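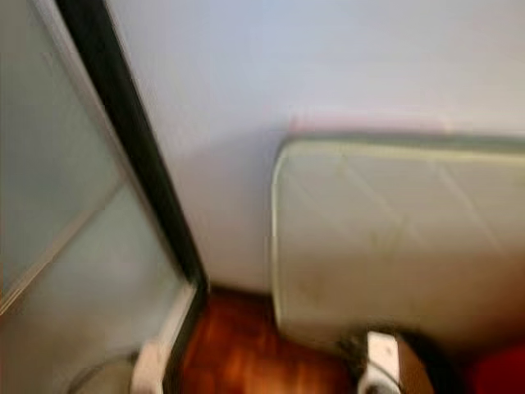 Bedroom, Prurkel flat. Frosted glass in its black frame, wood floor, white unit on the wall.

June, started 9.40. Back in the bedroom. Kitchen is parked till the hinges come, see Lanying's pages, don't ask me.

Plan for today: floor, glass, wall behind and beside the white unit, bed. Books last. Didn't get to all of it.

Floor first. Still the Rarau polish, second coat went on last visit, 2 coats total and I don't want a third. It's got a proper shine on it now, reddish brown, goes very orange where the light lands. Xinyi likes it. I think it's a touch too glossy for a bedroom but the client picked from the card and the card was glossy, so. Went over it with the dry mop, then knelt down and did the strip by the skirting with a cloth. Bit of drag near the door. Not tacky exactly, more like squeaky. Try again with a clean cloth, the one I had was full of fluff off the bed.

Note for whoever does the next flat: do the bed BEFORE the floor. I wrote this in the kitchen pages as well and then did it the wrong way round again.

Glass. Frosted side holds finger marks much worse than I remembered. Okoro spray left a bloom, you only see it if you stand side-on. Wiped again with plain warm water and a bit of vinegar, better. Dried with the blue cloth, then the old tea towel, tea towel won. Same result as the bathroom one so I'm going to stop buying the spray. Lanying wants to keep it for mirrors, fine, there is half a bottle on the landing shelf.

Black frame shows every speck. Damp cloth, dry cloth, done. Don't use the vinegar mix on it untill we know what the coating is. I asked Brillevine for the data sheet, they sent me one for a different range. Asked again 10.15.

Wall. Ceiling height in here is 2500 on the tape, both ends, which is a nice change after the hall. Wall colour is the very pale one with the lilac-ish grey in it. In the tin it looked plain white and I had a small panic, on the wall it's fine. Goes greyer low down and into the corner. Client's sister said cold. I'd say cool. Leave.

There's a faint pink cast on the wall just over the top of the white unit. Spent too long on this. Checked for:
- old paint coming through: rubbed, nothing on the cloth
- damp: meter says no
- bounce from something pink in the room: held a sheet of card over the bed side, couldn't make up my mind

Xinyi says bounce. I say probably bounce. Look at it again in the evening with the ceiling light on and curtains shut, if it's still there then it's in the paint and we have a problem. Don't touch up before then!! We touched up the hall patch too early and you can see it from the stairs.

The unit itself: dusted top, wiped front. Stands off the wall a bit so there's a gap down the back that collects everything. Got the long thin brush in. Came out with a hair grip, a raffle ticket and a great deal of grey felt. Left edge to the black frame is 520 at the height I measured, which was knee height, didn't check higher up. Xinyi wanted that number for the little bookcase. Bookcase is 94 too wide. Not going there. Unless it goes end on, which would look daft, and anyway you would lose the bit of floor that makes the room feel bigger than it is.

Tea 11.10.

Phoned about bookcase. Can have the narrower one, same wood, longer wait. Said yes provisionally, L.D. to confirm as it's her budget line. Didn't ask about delivery charge, should have.

Bed. Sheets came back from the wash and I'd hoped the creases would drop out by themselves once it was on. They did not. Printed cotton, or I think cotton, label has been cut out. Pale beige or cream ground, pink and white flowers gone very soft. Xinyi reckons it has been washed like that, I reckon it was printed like that, there's one spiky pink one that is a lot clearer than the rest so who knows. Nice pattern anyway. Suits the wall more than I thought it would.

What I tried on the creases:
1. pulled tight at all corners, tucked. Shifted the folds to the middle, that's all.
2. water spray, flat of the hand, left it twenty minutes. Small ones went. Big one stayed, made a sort of ridge.
3. iron on the bed with a towel under. Works, slow, my back. Did the foot end only.

So iron properly on the board before it goes on, like a normal person. Will take it off again tomorrow and do that. Fold for the photos should be the wide turn-down, not the narrow one, narrow one hides most of the flowers. 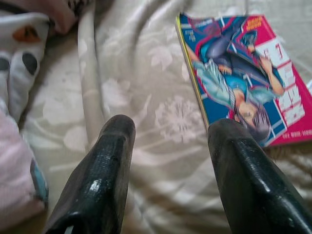 Floral sheet with the creases still in, comic on it at the top right.

Comics. The child's lot were in a carrier bag under the desk. Getting them sorted on the bed as it's the only big clean surface, and the desk has the lamp in bits on it. The bright magenta-pink cover with the blue panel and the thin yellow spine is the loudest thing in the room by miles, next to that washed-out sheet it nearly hums. Suggested to Xinyi we pick the cushion up from it. She thinks too much. I think one cushion. She thinks still too much. Parked.

Sorting rule we settled on: by height, tallest to the left, loose pages and free gifts in the shallow box with the lid. Not by colour. I tried colour for five minutes, looked great, and then the series were all split up and he'll have them on the floor inside a day looking for the next one. Height more or less keeps the series together as it happens.

Condition: corners mostly ok, couple of covers coming off at the staples. Don't tape. Lanying has the paper paste from the map job, ask. If no paste left then just slip a bit of card inside and leave them alone. Sticky residue on one back cover, price label I think, didn't go at it, want to try the hairdryer at home on one of my own first.

Don't leave comics lying face down on the sheet overnight. No idea if the ink would come off, don't want to find out on this sheet. Moved to the desk chair before lunch, on a clean pillowcase.

1.30. Back from lunch. Xinyi Lu in from the Okoro order, brought the felt pads, wrong size. Cut them down with the big scissors. Ugly but they're under the bed feet so it doesn't matter. Lifted one end at a time, her lifting, me sliding. No marks on the polish that I can find. She found one. It was a crumb.

Squeaky patch by the door again: clean cloth, dry, circular. Better. Think it was only the first cloth. Cross out what I said about drag.

Door clearance over the floor is fine, no rub now the pads are off the bottom. The draught strip will need to come up a hair if anyone ever puts a rug there. I wouldn't put a rug there.

2.45 curtains. Rail ok, one hook missing at the window end, used a spare out of the kitchen tin. Hem is uneven, left lower. Could be the floor, could be the hem, could be me hanging it. Didn't measure. Xinyi pinned it by eye and it looks alright from the bed which is where he'll see it from.

Lamp: new flex, needs the grommet. No grommets. Add to list.

Used today
Vinegar mix, most of a bottle
Tea towel (the old striped one, DO NOT bin it)
Felt pads, cut
Long brush, needs a wash before it goes back in the kit
Starch: none, forgot we had it

To do / whose
- evening check on the pink above the unit, me, ceiling light on
- sheet off, board, iron, back on, wide turn-down. Me, early
- bookcase yes or no, Lanying Dai
- chase Brillevine for the right sheet for the frame coating. Xinyi, she's politer
- grommet for lamp
- paste or card for the staples
- cushion. To be discussed. Again.

Lanying's comment from the phone, writing it before I forget: she wants the smell of the polish gone before the family come round, so windows open from eight and leave the door wedged. Wedge is in the bathroom. Not the rubber one, it marks.

6.20 added later. Ceiling light on, curtains shut, looked at the wall over the unit. Can't tell. Xinyi can't tell either. Look again when the bed is stripped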